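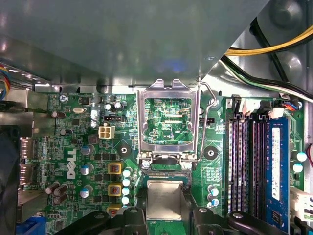
Dell board, load plate up, processor below the socket.

To: Clevstead repair list
Date: 22 December 2024
Subject: Re: [repair] Worth swapping the processor in these Dells?

> We have 62 of the Dell desktops from the Galindo clear-out and
> I think a faster chip would buy them a few more years. Eltero
> has used ones in stock. Lift the lever, drop in the new one,
> close it up. Can anyone give me a reason not to?

I can give you 2, and I'd want both answered before a single order goes in.

First, the budget. You have 1200 to spend and you want to put it all into processors. I have yet to see a slow office machine where the processor was the main complaint. Put a solid-state drive in one, use it for a week, and then tell me the chip is what's holding it back.

Second, "drop in the new one" makes me nervous. Look at the narrow band of gold pins showing in the socket. Those are the contacts, and a chip that lands on them crooked can bend a few. We lost 2 boards that way in September, and both times I was told it had gone in fine.

I'm also not convinced by the listings at Eltero. Fitting the socket doesn't mean the board will start with it. Which BIOS are these on? The Stallow notes say to check that first, and for once I agree with them.
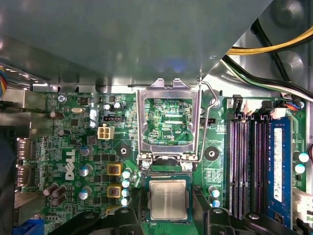

WHAT I WOULD WANT DONE FIRST

Try one machine. Unplug it, write down the BIOS version, and get the lever and load plate fully up before the chip goes anywhere near the socket. Hold it by the edges. Then run it for a few days with the old drive and tell us what changed – with times, please, and no "feels snappier." 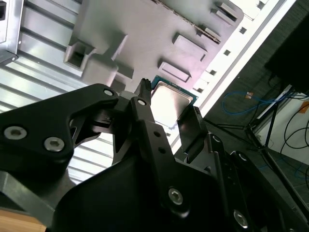
Processor held by its edges, metal side showing.

If the times are good I'll drop the objection. I don't expect to.

Recent in this list:
Re: Galindo clear-out, what is left
Thermal paste, how old is too old
Stallow notes, corrections wanted
Bent pins, again

Last updated: 22 December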